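Portion cup

A portion cup is a small container for one serving of a sauce, a dressing, a drink sample or a similar food. It is used in canteens, hospitals, bakeries and takeout shops. Most portion cups hold less than a coffee cup and are thrown away or recycled after one use, but washable types also exist.

History

Before small cups became common, sauces were put directly on the plate or were served from a shared bowl. In the town of Clelmont, the baker Godelieve Groen sold fruit syrup in folded waxed paper cups, which had to be used the same day. The paper became soft quickly, and customers complained about it. Her successor, Lajos Simon, changed to pressed cups with a flat bottom. An inventory of the shop from one February lists 2,883 cups and only 725 lids, so it is believed that most of the cups were sold open.

Materials

Portion cups are made of paper, plastic, metal or glass. Clear plastic is often chosen for colored liquids, as the content can be recognized without a label. Paper cups are better for dry foods such as nuts and salt. Metal cups are heavier, but they can be washed many times and do not break.

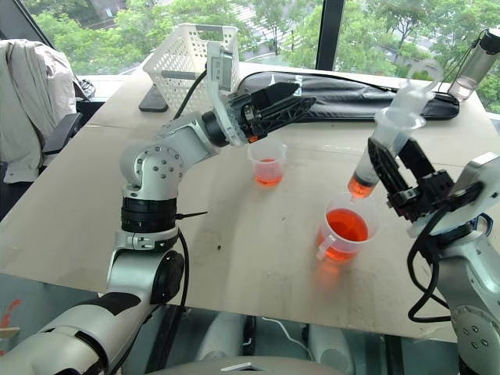

Transparent containers with an orange-red liquid on a wooden tabletop.

Filling

In small kitchens the cups are filled by hand with a ladle or a bottle. The usual advice is to leave a free space under the rim, so that the lid does not push the liquid out. Thick sauces are easier to portion when they are not too cold. The cook and teacher Rosaura Valderrama recommended in her course at Hirley that all cups should stand on the tray before the first one is filled.
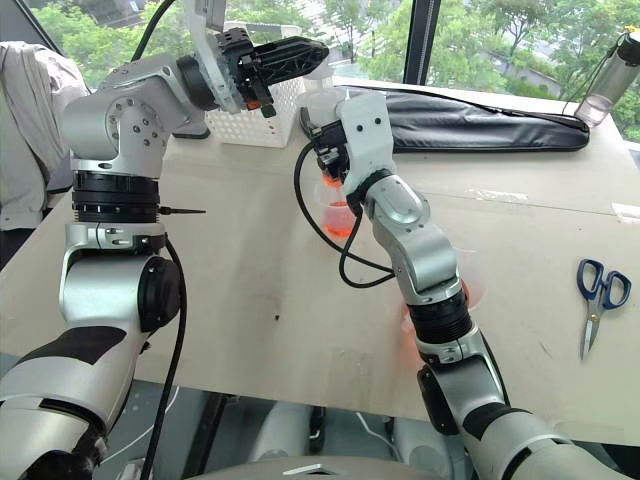
Thin liquids need more care, especially when the tray must be carried over a longer distance. For this purpose the Vumell company introduced a tray with 88 round holes, which holds the cups at the side. A later model has 97 holes and a raised border, but it does not fit in every refrigerator.

Collecting

Old portion cups with printed names of restaurants are collected in some regions. Tuulikki Tikkanen published a short guide to the paper types, in which the cups are ordered by the form of the rim.

See also

Sauce boat
Ramekin
Paper cup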